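How to compare two gripper finger sets on a two-arm bench cell

Posted in Workshop Notes, Trudwood Automation

We had two sets of fingers to choose between for our tabletop cell: the stock Skeko set that ships with the gripper, and the Akpalu soft-tip set, which costs more and wears faster. Araba Dogbe and I spent most of April finding out whether the difference was worth paying for. The method works for any parallel gripper, so I've written it up as steps.

What you need

A two-arm cell with a flat work surface
Both finger sets, with the correct screws and a torque driver
Small cubes in at least two colours
An open bin
A controller that logs finger position and motor current (we use Trarura, any logger will do)
Masking tape and a marker

Step 1. Check the cabling first

Before you swap any fingers, run both arms slowly through their full reach with the grippers open. Watch the cables the whole way. A cable that goes tight at the end of a reach will pull on the wrist and show up later as a placement error, and you will blame the fingers for it. We lost two mornings to this.

Leave big loops at the elbow and the base, and tie the cable to the forearm in one spot only. If you tie it down in several places it can't move with the joints. Check the connector end as well. If it's being bent at full wrist rotation, add slack there before doing anything else.

Step 2. Zero the fingers

Fit the first set and torque the screws to the value on the sheet. Close the gripper on nothing and set that position as zero. Then close it on a cube and write down the reading. Do this five times. If the readings wander, the fingers are loose or the screws have bottomed out.

Radu Vlad, who looks after our controllers, suggested repeating the zero after the first 40 grasps of each set. The soft tips had bedded in by then and their zero had shifted. The stock fingers hadn't moved.

Step 3. Pick a task that can fail

Picking up a single cube in open space won't tell you much. Both sets did it nearly every time. Use a task where the fingers have to come in close to something they shouldn't touch. We settled on three:

Stack: place a cube on top of a small assembly and let go without shifting it.
Rotated pick: grasp a cube that has been turned so its faces don't line up with the fingers.
Bin drop: carry a cube over the wall of the bin and release it inside.

Mark the start positions with tape for the first few runs, then pull the tape up. Fingertips catch on the edges. 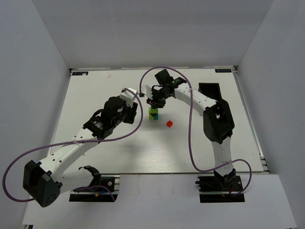

Release is where most of the trouble shows up. A finger that grips well can also stick on the way out, and a top block that gets dragged a couple of millimetres makes the next placement harder. Score the release separately from the grasp. We gave each run one mark for picking up, one for placing and one for letting go clean.

Step 4. Run both arms

Run each task with the left arm and then the right, using the same finger set on both. Then change both sets over together. If you put one set on each arm and compare them that way, you are comparing arms as much as fingers. Our right arm has a bit more play in the wrist – not enough to worry about day to day, but enough to muddy a result.

Keep the closing speed and current limit the same for both sets. It's tempting to tune each one to its best. Do that afterwards, as a second test.

Step 5. Log everything, then sort

We logged 3796 grasps across both sets. After throwing out the runs with the tight cable and the ones before re-zeroing, 1684 of the remainder were stacking runs, and those were the ones we used to decide. Save the raw files before you filter anything.

Sort by failure type first and finger set second. Our stock fingers mostly failed on the rotated pick, where the cube would spin and slip out of one corner. The soft tips handled that well but stuck on release, mainly when the current limit was set high.

Step 6. Check for wear

Take the fingers off and look at the contact faces under a lamp. One soft tip had started to peel at the edge after 654 grasps. Write the count on a bit of tape and store it with the set.

What we went with

Stock fingers for stacking, soft tips for mixed picking. Changing a set over takes a few minutes plus the re-zero, so we group the jobs. Next on the list is a lower current limit with the soft tips, to see if the sticking goes away. Araba has the settings file if anyone in the shop wants to try it before then.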